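Mattress cover prices, am I missing something?

Pleltorlow Home Board > Bedding

Morkness
The guest bed needs a new quilted cover. The store wants 838 for the one with the "breathable" tag, and the plain one is 61. I asked what breathable means and the clerk read me the tag again. Has anyone here felt a difference? I doubt it. 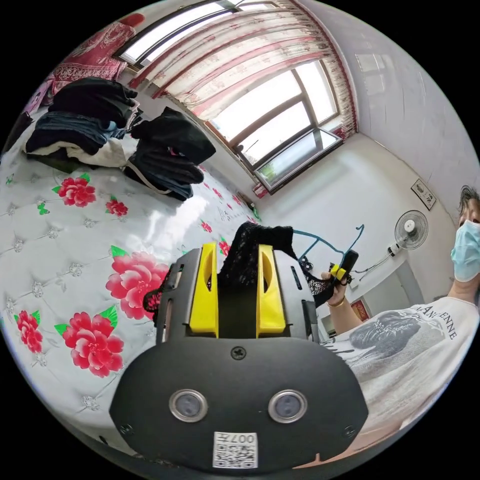 Vodov: I paid for the fancy kind and I'd do it again. I used to wake up sweaty and now I don't.

Morkness
Did you change anything else that month? New sheets, a fan, the thermostat? People switch four things in October and thank the most expensive one.
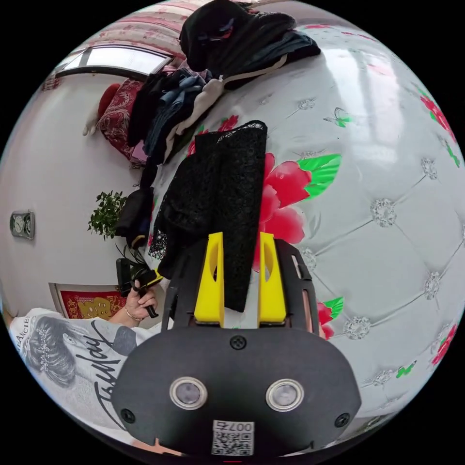 Bed with a pile of clothes on it.

Vodov
OK, I got lighter blankets too. Still think it's the cover.

Mansilla
Tufting is what I'd worry about. The deeper it is, the worse it dries after a wash. Mine took 2 days on the line and smelled like a basement.

Morkness
That I believe. The one I like has peonies all over it and deep quilting - pretty, and probably a pain to wash.
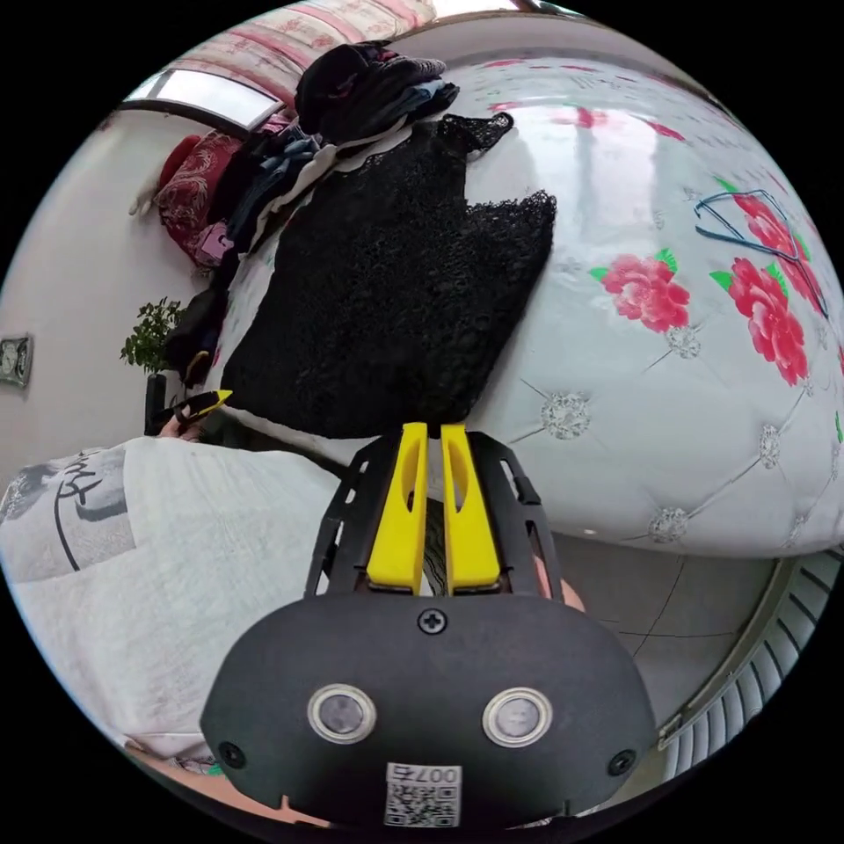
Also the tag says "800 washes". Who checked that? At one wash a month I'd be dead before I could complain.

Vodov
You could just trust a label once in your life.

Morkness
I trusted the one on my last pillow. It went flat by spring.
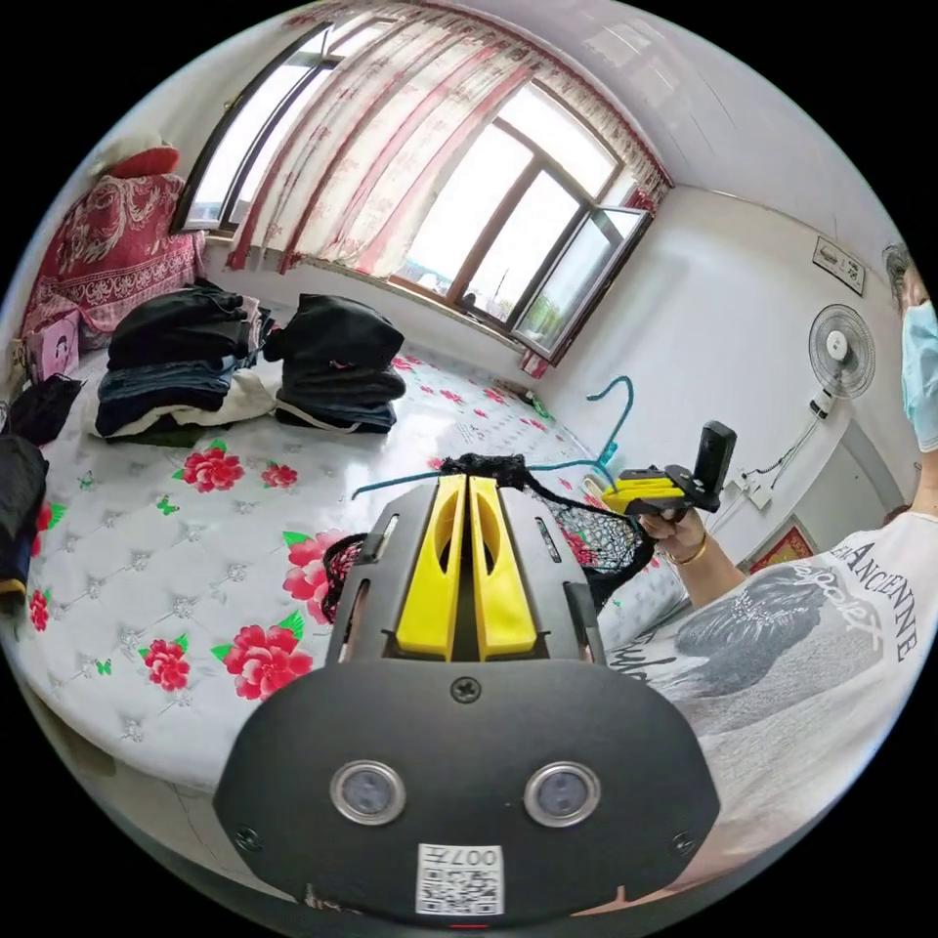

So I'm leaning toward the cheap cover and a second set of sheets. If it pills I'm out 61 - I can live with that.

Mansilla
Check the elastic at the corners before you pay. Cheap ones pop off.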